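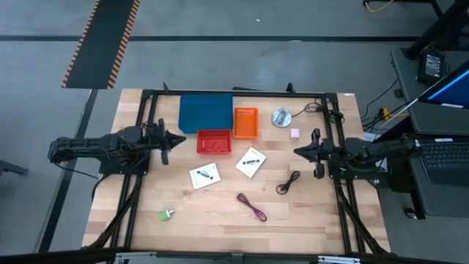

Cables have been the one part of my tidying that I never manage to finish. I can do a linen closet in an afternoon and feel good for a week, but give me a pile of cords and I'll put the kettle on and find something else to do. What finally got me moving was spreading the small stuff out on a big wooden tabletop with the containers lined up along the back — a deep blue bin, an orange basket with slots in the sides, and a shallow red tray — so I could see what I was dealing with. The magenta and black cable, all loose loops, gave me more trouble than the rest put together, as I couldn't for the life of me remember what it belonged to. The little green charger plug, on the other hand, I was delighted to see!

I have tried plenty of systems over the years (you long-time readers will remember the Zomum drawer dividers, and how that went). I once bought a pack of 1000 twist ties and used 9 of them. Then there was the label maker phase, when I labeled the cords, the drawers and finally the label maker. It all looked lovely until the first time anyone needed a charger in a hurry.

So my rules are looser now. Cords go in something shallow, because if I have to dig I'll pull out the whole tangle. Little blocky things like plugs and adapters go in a basket I can see into. The big bin is for whatever is left, and I let it be a bit of a mess in there. The paper cards with the tiny diagrams I keep until I know which cord they go with, and then out they go.
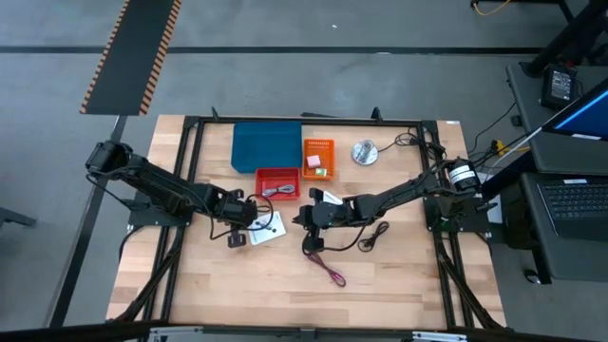 Coiling is the other half of it. I used to wind everything tightly around my hand, and my old Hemero lamp cord has never forgiven me. These days I make big lazy loops and lay them down flat, and they seem to come out again without a fight. For anything longer than a few feet I add one soft tie, and that's it.

Next up is the hall cupboard, which has over four boxes' worth of things in it that I haven't looked at since last August. I'm hoping the other half of the Sorken shelf brackets is in there somewhere. If you've got a good way of storing extension cords, do leave me a comment, I'd love to hear it before I start.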